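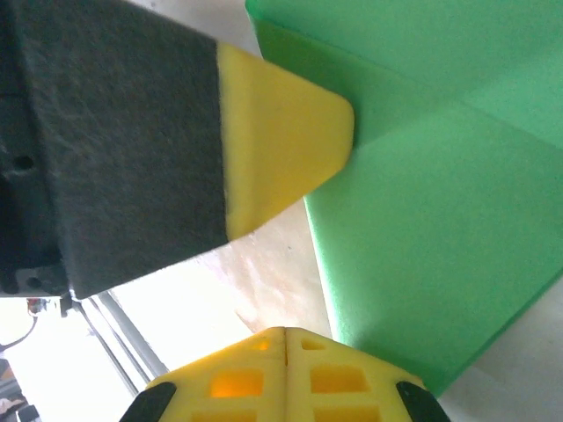 *Grüner Schaumstoff, an der Oberfläche eine gelbe Kunststoffspitze.*

# Fornimon – Register der Polsterschaumstoffe in Sammlungsdepots

Fornimon verzeichnet Schaumstoffe, die in den Depots Orkden und Kilstead zur Lagerung und zum Transport von Sammlungsgut verwendet werden. Das Register richtet sich an Restaurierung, Depotverwaltung und Leihverkehr. Es ersetzt keine Materialprüfung im Einzelfall.

## Umfang

Der aktuelle Stand enthält 314 Einträge aus 34 Lagerbereichen. Ein Eintrag entspricht einem Zuschnitt oder einer Platte mit gleichem Material und gleicher Lieferung. Verbundpolster werden nach Lagen getrennt erfasst und über das Feld `verbund_id` zusammengeführt.

Nicht enthalten sind Folien, Seidenpapiere und Textilauflagen. Für Letztere besteht in Kilstead ein eigenes Verzeichnis, das nach anderen Regeln geführt wird.

## Dateien

- `eintraege.csv` – Hauptliste, UTF-8, Trennzeichen Semikolon
- `bereiche.csv` – Lagerbereiche mit Kürzel und Standort
- `zustand.csv` – Ergebnisse der Sichtkontrollen
- `glossar.md` – Begriffe und zulässige Werte

## Felder der Hauptliste

| Feld | Inhalt |
|---|---|
| `id` | fortlaufende Nummer, wird nach Löschung nicht neu vergeben |
| `material` | Polymergruppe laut Lieferschein |
| `farbe` | Farbton in Worten, ohne Normbezug |
| `zellstruktur` | offen, geschlossen, unbekannt |
| `dicke_mm` | Nenndicke vor dem Zuschnitt |
| `kontakt` | direkter Objektkontakt: ja, nein |
| `verbund_id` | leer bei einlagigen Polstern |

Die Farbe ist kein Hinweis auf die Polymergruppe. Lieferungen gleicher Farbe können aus unterschiedlichem Material bestehen.

## Erhebung

Die Angaben stammen aus Lieferunterlagen und aus der Begehung der Depots. Fehlte ein Lieferschein, wurde `material` auf `unbekannt` gesetzt; eine Zuordnung nach Augenschein fand nicht statt. Die Sichtkontrolle unterscheidet drei Stufen: unauffällig, verfärbt, zerfallend. Zuschnitte der dritten Stufe bleiben auch nach der Entsorgung im Register und tragen den Vermerk `ausgesondert`.

Die Umschrift älterer Karteikarten erfolgte mit dem Erfassungsprogramm Khamphan. Freitextfelder wurden dabei auf 800 Zeichen begrenzt. Gekürzte Einträge sind mit `[…]` gekennzeichnet, die Karten selbst liegen weiterhin in Orkden.

## Bekannte Einschränkungen

- Dickenangaben in Orkden beziehen sich bei älteren Beständen teilweise auf den gepressten Zustand.
- In Kilstead wurde `kontakt` erst nachträglich eingeführt und ist lückenhaft.
- Lieferdaten liegen nur als Jahreszahl vor.

## Pflege

Das Register wird jährlich im September fortgeschrieben. Korrekturen sind unter Angabe der `id` und eines Belegs an die Depotverwaltung Orkden zu richten. Änderungen am Feld `material` setzen einen Lieferschein oder ein Prüfprotokoll voraus.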